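1/ Gripper comparison in Vuvix, continued. Same tilted room, two arms, stock joint limits. Controller is Sivex at default gains.

2/ Head view, head view, wrist view:

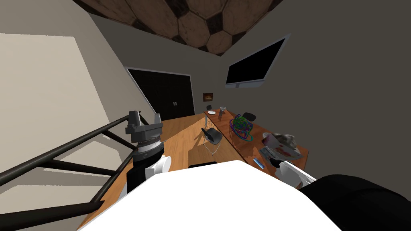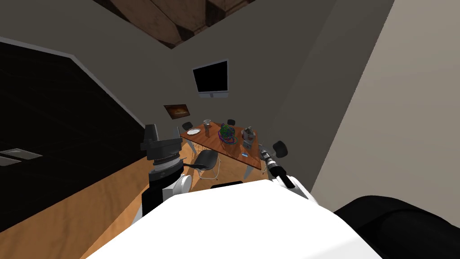
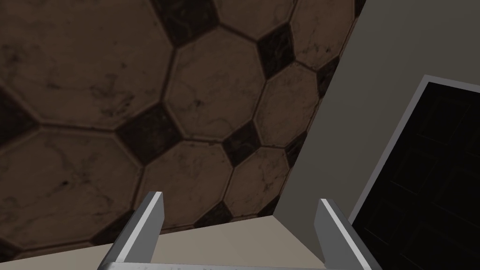

3/ Contact settings
Stiffness 3000 chattered on thin objects. 1160 holds, with slower closing — fine for the plate, not for the marker.

4/ Wrist camera is the weak part. Fingers wide open take up the bottom middle, so near-field depth is poor. Hala Bensaid suggests moving the mount back. Will test.

5/ Logs cover 224 grasps so far. Dennis Mushi has the Slaoui config if you want to rerun it.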